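**Team orders at Sarkutora — was Mendeck right to call the swap?**

**gravelrash**
Watched the 24 lap feature from Sarkutora again last night. Rutkowska led from the start, had fastest lap, and Mendeck told her to let Butt through with 2 laps left. Rizwan Butt was ahead in the points, fine, but it's June. There's more than half a season to run.

**pitwall_pete**
He came in with 247 points and she had 179. The Avia driver is right behind him. What did you expect them to do?

**gravelrash**
Let the faster car win? She wasn't holding him up. He hadn't been within DRS range all afternoon.

**kerbhopper**
I was at the track, on the outside of the last corner. Half the stand didn't understand what had happened until the podium. They booed a bit, then everyone went to find their cars. Took me an hour to get out of the lower lot.

Rewatched it at home this morning before I said anything.

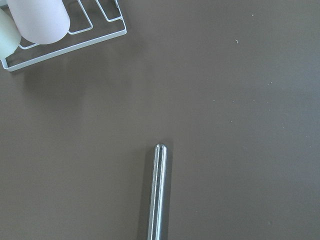 *Cup rack, kitchen table, race replay on.*

On the replay she lifts on the exit of turn 9, well before the line. So she had time to think about it. I don't blame her. I do blame the team for leaving the call so late.

**pitwall_pete**
Late is better than early. If Butt had a problem on lap 20 they'd have given away the win for nothing.

**oversteer_ann**
Disagree with both of you. The call should have been made before the start and both drivers told. Avia did that last year and there was no fuss.

**gravelrash**
There was plenty of fuss, you just don't read the Avia threads.

**oversteer_ann**
Fair. Less fuss.

**kerbhopper**
Does anyone know if it's in her contract? Some teams write it in for the second car — others leave it to the day.

**pitwall_pete**
Not public as far as I know. She said "we talked about it" in the interview and walked off.

**gravelrash**
Then I'll wait for the next round. If she's leading again and they do it again, I'm done buying the shirts.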